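Ledik Home Office Set

README, kept by Assunta Leone

Contents

What the set is
How it is organised
Desk corners and floor clutter
Labels
Known problems
Use and credit

What the set is

Ledik is a collection of pictures and short written notes covering small home offices and the spare rooms that get used as one. It holds 1336 pictures from 45 rooms. The subject is the ordinary stuff of a work corner: desks, chairs, lamps, cups, chargers, boxes, and the cables that run between them. It was put together for people who write about storage and room layout, and for anyone who needs labelled examples of a lived-in workspace.

The rooms were left as found. We asked the people living in them not to tidy first, and most went along with it. Two cleared their desks anyway and those rooms are marked "cleared" in the notes.

How it is organised

There is one folder per room. Each folder has the pictures, a notes file in plain text, and a list of the items labelled. Room names are made up of a colour and a number and have nothing to do with the room itself. Older folders came over from the Skamomia storage survey and use a different item list. Đức Ninh matched the two lists by hand in July, and the matching table is in the top folder under "crosswalk".

The notes file gives the floor type, the main furniture, where the power comes from and what was sitting somewhere it doesn't usually belong. Notes are written in full sentences and have not been edited for style.

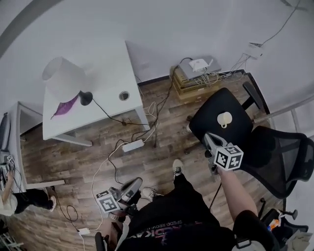
Category: Desk corners and floor clutter

This category takes in rooms where the desk, the chair and the floor around them all have things on them. A cup on a chair seat goes here, as the small cream-coloured one on the black office chair does. It is labelled "cup, on seating" and the chair is labelled separately, with its mesh backrest and armrest as parts.

Cardboard boxes count as storage unless something is resting on them, in which case they are labelled "box, as surface". The stack by the wall outlet gets the second label — there is a flat grey device on top, a small white adapter and a tangle of white cables. The device is entered as "network device, unsure". A lamp on a desk is labelled as one item with its shade, base and cord. Desks with a cable hole in the top are tagged "grommet", whether or not a cord goes through it. The white desk has one near a corner, and the lamp cord runs off the edge to the floor.

Labels

There are 294 item labels in 8 groups. Use the most general label that is true. If you can tell it is purple but can't tell what it is, write "item, purple" and move on.

Piles are labelled once as a pile. Label anything inside it only if the outline is clear.

Known problems

Black cables on dark baseboards are often missed. Wheels under office chairs are labelled unevenly — Skamomia folders skip them altogether. The word "bench" was used for both seats and work surfaces early on, and not every case has been fixed.

Use and credit

Free for teaching and non-commercial work. Please credit the set as "Ledik Home Office Set". Corrections go to Assunta, with the folder name and the label in question.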